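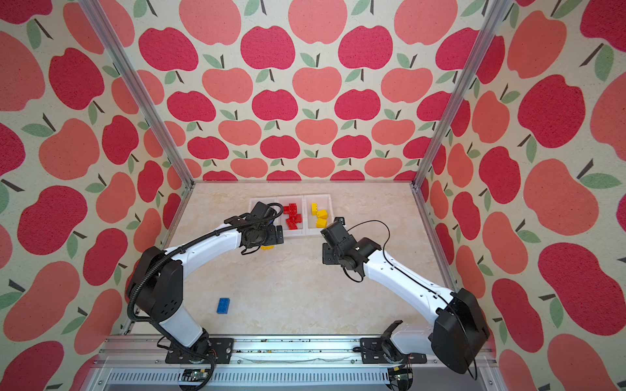
5. Hanging the Wallcovering

This section covers Vincze pasted wallcovering with a small or medium repeat, including the fruit and leaf patterns. Read Section 4 (Wall Preparation) first. Walls must be primed with Jita 351 or an equivalent acrylic primer, and the primer must be fully dry.

5.1 Before You Start

1. Check the batch number on every roll label. Use rolls from one batch on any one wall. Keep one label until the job is finished.

2. Unroll a short length of each roll under the room lighting and compare the background color. Return unmatched rolls uncut. Cut rolls cannot be exchanged through Cluvgate dealers.

3. Turn off power to the room at the breaker. Remove outlet and switch covers and tape over the openings.

CAUTION: Wallcovering paste contains water. Do not brush or roll paste near an open electrical box while the circuit is live.

4. Move toys, bins and other small items off countertops and shelves that touch the wall. Cover fixed counters with a drop cloth and tape it along the back edge.
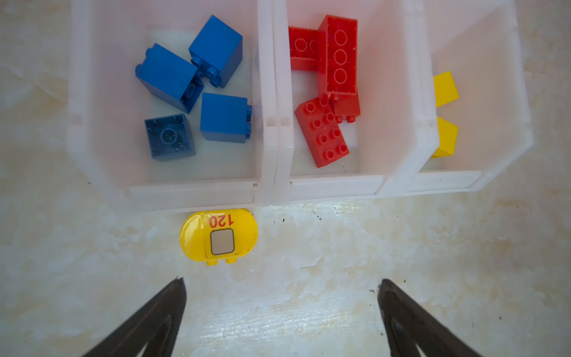
5. Measure the wall height in at least three places. Use the largest measurement. Add 3 inches at the top and 3 inches at the bottom for trimming.

6. Mark a plumb line one roll width from the starting corner, less 1/2 inch. Use a level or a weighted string. Do not use the corner itself as a guide.

5.2 Cutting and Pasting

7. Cut the first strip to the length found in step 5. Mark the top of the strip on the back in pencil.

8. Lay the roll beside the first strip and slide it until the pattern lines up at the edge. Cut the second strip. On straight-match patterns, the same part of the motif falls at the top of every strip. On drop-match patterns, every second strip lines up at the top.

9. Apply paste to the back of the strip from the center outward. Cover the edges completely.

10. Fold both ends to the middle, pasted side in, without creasing. Leave the strip folded for 8 minutes. Use the same soaking time for every strip.

NOTE: Strips soaked for different times will expand by different amounts, and the pattern will drift at the seams.

5.3 Hanging

11. Unfold the top half and place the edge on the plumb line. Let the trim allowance overlap the ceiling.

12. Smooth from the center to the edges with a plastic smoother or a dry brush. Unfold the lower half and repeat.

13. Butt the next strip against the first. Match the pattern at eye level first, then work up and down. Do not overlap or stretch the seam.

14. Wait about 20 minutes, then roll the seams lightly with a seam roller. Do not roll raised or flocked patterns.

15. At an inside corner, measure from the last strip to the corner at top, middle and bottom. Cut the strip 1/4 inch wider than the largest measurement and wrap the excess onto the next wall. Mark a new plumb line and overlap the excess with the remaining piece.

16. Trim at the ceiling and baseboard with a broad knife and a new blade. Change the blade after each strip.

17. Wipe paste from the face, ceiling and trim with a damp sponge before it dries.

CAUTION: Keep the room unheated by direct fans or space heaters until the paste has cured. Fast drying opens the seams. See Section 7 for seam repair.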